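Student team takes two-arm robot into the bedroom for Gavora round

The robotics club at Huttunen College has reached the second round of the Gavora student contest with a two-arm robot for household chores. The club has 6 members and a parts budget of 2,000 euros, most of it spent on gripper fingers and cabling.

Entries are marked on domestic tasks in furnished rooms, among them handling a lined waste bin on carpet. Thin plastic film is hard to grasp – it folds, slips and gives the depth sensor little to work with.

Venla Pesonen wrote the control software. Her model was trained on nearly 800 demonstrations, each recorded by a student guiding both arms by hand. Toivo Koivisto handled calibration and cut the offset between the arms after the first round in April.

"The left and right grippers are different units, so the same command does not give the same closing force," said Marina Kouris, who teaches the course. The team now keeps a separate force table for each side.

The second round adds a time limit for each task, and scores are published the same evening.

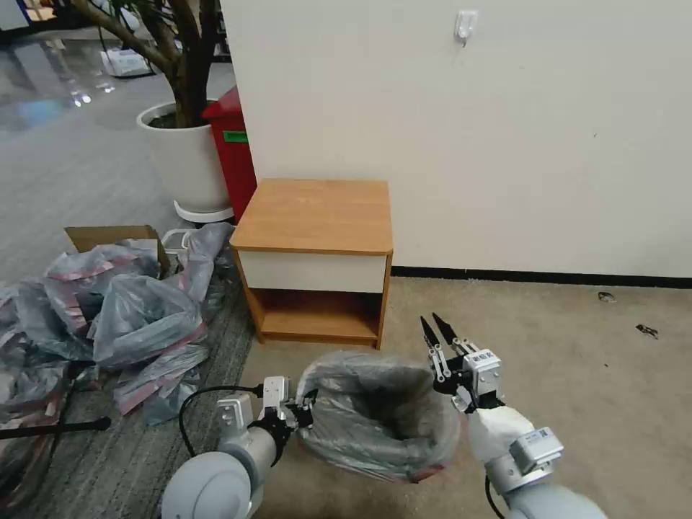
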